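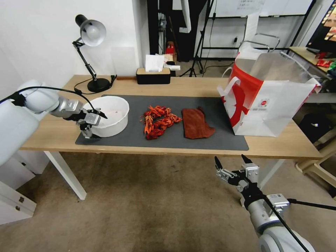

Crayfish season is not over yet

Last updated: Thursday, September 13, 2018

Search this site Enter keywords Go

I know, I know, the calendar says September and half of you are already emailing me about soup. But I had crayfish on my mind all week and I'm going to talk about crayfish! A heap of them, bright red-orange, all legs and claws and curled tails, is my idea of a centerpiece. Put a white plastic basin next to it and a paper shopping bag with a good rope handle at the end of the desk and I'm happy. Who needs a dining table?

Several of you wrote in after the July supper at Havthorpe to ask how to handle the things without getting poked. My answer is a leather work glove. I wear one on the hand that holds and leave the other hand bare for the fiddly part (twist the tail, pull, done). Stella Shemweta thinks this is cheating and goes in with both bare hands, but Stella also picks up hot pans with a dish towel folded once, so take your pick.

The basin matters more than people think. You want it wide and you want it right beside the pile, so that you're dropping things in and never reaching across. I like plain white plastic – it rinses clean and I can see if a stray claw got left in the bottom. At Havthorpe we had 88 people and 2 basins, and the line for shells went nearly to the door. We'll do better next time, I promise.

A mat under everything is a good idea too. Dark gray hides a lot of sins, and you can pick the whole thing up and shake it outside when you're done. Tissues within reach, and a lamp if you're eating late, which we always are. If you have one of those tissue boxes with a lid, even better, it stays put when you grab at it with messy fingers.

Our next get-together is at the Nyanda hall, and we're setting out 80 places. Bonia is doing the corn and potatoes again (yes, with the garlic butter, stop asking). Bring your own glove if you have one, and a big bag for carrying leftovers home. Paper is fine as long as you put the food in a tub first. I learned that one in the parking lot at Wutero and I'd like to spare you the walk back for napkins.

Send me your dipping sauces before then! I have two I love and I'm tired of both of them.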